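Trukik cell planner: a review before the big purchase
August 2019

I run the small automation shop at Plavitz, and we've been going back and forth on a first robot arm since spring. Before asking anyone for that kind of money I wanted to try the job on a screen, so I bought a one-year seat of Trukik, the simulation package from Gatti. It cost $604 and I love it!

Getting started

Setup took me an evening. You pick an arm, stand it on a pedestal, drag in a table and fill the room with whatever you like. I went for kitchen things, mostly an apple and an ice cube tray, as our Pukville customer wants soft goods handled next to rigid ones.
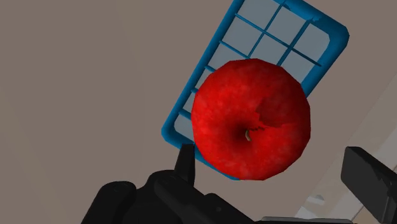 The gripper was where I'd been guessing the most. I had a $3,085 line in the budget for a second set of tooling, copied from an old quote, and after four days of trying approaches from different sides I moved it to next year. That alone paid for the seat, with plenty left over.

Reach and floor space

Dezső Bognár, who signs off on our spending, sat down with me one afternoon and started shoving the table around himself (I could hardly get the mouse back). He had always pictured the arm bolted to the bench.

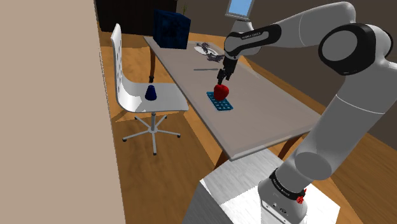 A separate pedestal is now its own line on our sheet, along with the floor work and an extra day of installation. I'd have missed all of that – and found out with the crate already in the hallway. You can save each layout with notes and prices attached, and the comparison page prints nicely for a meeting. 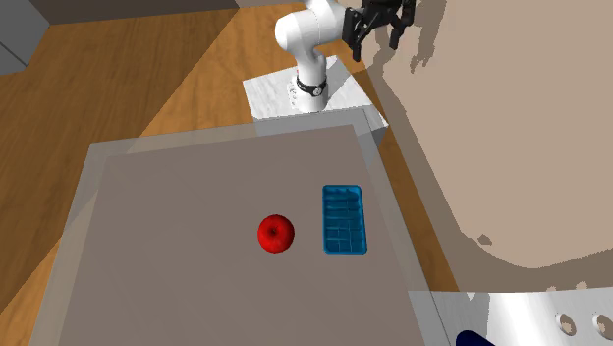 What could be better

Rendering is a bit rough: round things have facets and shadows come out jagged. The parts library is thin on grippers too, and the cost sheet handles just one currency. Support answered all 3 of my emails, though the last reply took a week.

Would I buy it again?

Yes, and I'd buy it earlier, before collecting quotes. We're renewing for next year and adding a seat for Dezső.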